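Household Sorting and Storage: Tips from the Bench

Home > Advice > Tidying and Storage

The Clustcombe household methods group studies how everyday chores can be broken down into steps that a machine can repeat. The work forms part of the Lacerda project on domestic tidying. Over the spring the group recorded 1,000 attempts at picking up small items and putting them away in baskets, and compared layouts, surfaces and the order of work. Several of the findings apply equally well to a kitchen worktop or a garage bench, and they are set out below for general readers. Notes for workshops that use a gripper follow each tip where they are needed.

1. Stand flat items upright before you start

Small framed or boxed objects are awkward to lift when they lie face down. Of the 163 failed lifts in the study, the largest share involved flat items lying on their widest side. Stand such items on their shorter edge, with a clear space to the left and right, and approach from the front. A hand needs a finger's width on each side. A gripper needs the full opening of its fingers, and should be lined up with the middle of the object before it moves forward.

A strong, plain colour around the edge helps as well. A bright blue border on pale wood is easy to find, even when the view from the wrist is blurred by movement and any markings inside the border cannot be read.
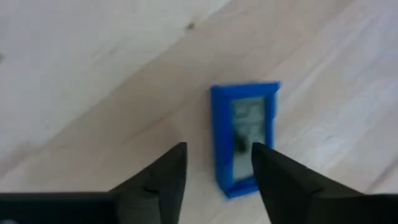 2. Keep the worktop plain

Remove patterned mats, newspaper and tablecloths. Pale, lightly grained wood gave steady results in the trials. Glossy oilcloth gave the poorest, and attempts on it were stopped after the first 40. At home, a plain surface makes it easier to see screws, beads and buttons that have rolled away from the main group.

If the worktop catches a bright patch of light, move the items out of it or draw a blind. Light wood under strong light can lose its grain altogether, and pale objects are then difficult to pick out.

3. Use one colour of basket for each kind of item

Open-topped plastic baskets with slotted sides are suitable for most small goods. Choose colours that differ clearly from one another and keep each in the same position from one session to the next. The group places its baskets in a row along the far side of the table, with orange on the left, green in the middle and yellow on the right, and bare table between them. The space in front of the row is left for the work itself.

Lower the item into the basket before letting go. Items released above the rim were more likely to bounce out – 13 did so in a single afternoon in April. Where two arms are in use, one should wait clear of the table while the other reaches in.
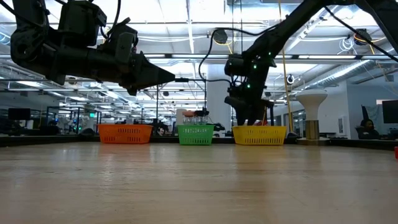

4. Lead cables away from the working area

Cables that hang or loop near the hands should have enough slack for the longest reach and no more. Check them at full stretch in each direction before beginning. The same advice holds for a sewing machine, a food mixer or a soldering iron.

5. Sort first, label afterwards

Labels written before sorting were changed in most of the household trials. Complete one full round, look at what each basket contains, and then decide on the wording. The group uses Golex card tags tied through the slots, though any stiff card will serve.

Further reading

The full method, with layouts and the record sheet, is given in the Delevon working paper on small-item sorting. Printed copies may be requested from the Clustcombe enquiries desk.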